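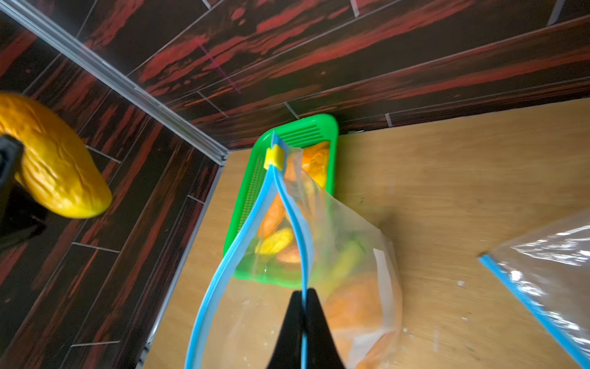 Drying Fruit All Winter Long

22 Dec 2020

Hello again from the kitchen table, where I have been writing labels since breakfast and my hand hurts. A lot of you wrote back after the last newsletter wanting to know more about the dried fruit, so that's what you're getting this month. (The soup piece will have to wait, sorry!)

I started drying fruit in April, when I was home all the time and kept buying more than I could eat. My first try was apples in the oven with the door propped open on a wooden spoon. They came out like roof shingles on one side of the tray and like wet bread on the other, and the kitchen was so hot I ate supper on the back steps. I nearly gave up right there. Then my neighbor Hadi Khasawneh lent me his old dehydrator, a noisy round thing with stacking trays, and I've had it so long now that I'm a little embarrassed to bring it up with him.

Apricots are my favorite by a mile. I split them, take out the pit, and push the back of each half up with my thumbs so it turns a bit inside out. More of the wet side faces the air that way and they go quicker. They do turn brown unless you treat them with something, and I don't bother, because I like the taste and I'm the one eating them. If you want that bright orange color, buy the ones that list sulfur dioxide on the label and don't feel bad about it. Some people are sensitive to it, though, so ask before you put them in a gift.

Now, the part I got wrong for months was putting things away too soon. Fruit feels drier than it is while it's warm, and softer too, which is confusing, so you really have to let it cool before you judge. Tear a piece in half and squeeze it. If you see any beads of juice along the tear, back it goes. After that I fill a jar two thirds of the way, put the lid on and leave it on the counter for 7 days, giving it a good shake every morning. The moister pieces share with the drier ones and it all evens out. If the glass fogs up, the fruit needs more time on the trays. If you see mold, throw the whole jar out, even if it's only on one piece. I lost a beautiful batch of pears that way and I'm still sore about it.

Once it's through the jar week I move it into zipper bags, press out as much air as I can, and keep them in the dark cupboard under the stairs. Small bags are better than one big one – every time you open it, damp air gets in, and I open mine a lot.

As for what to do with it all, chop some into oatmeal the night before. Simmer a handful with a strip of orange peel and a cinnamon stick until it's soft, and spoon that over yogurt or plain cake. My aunt puts apricots in with lamb and onions, and I could eat that until I fell over.

I'm packing up gift bags tonight and I still have no ribbon, so wish me luck! If you've ever managed to dry bananas without ending up with something like shoe leather, please write and tell me how you did it. I have a whole bunch going spotty on the counter.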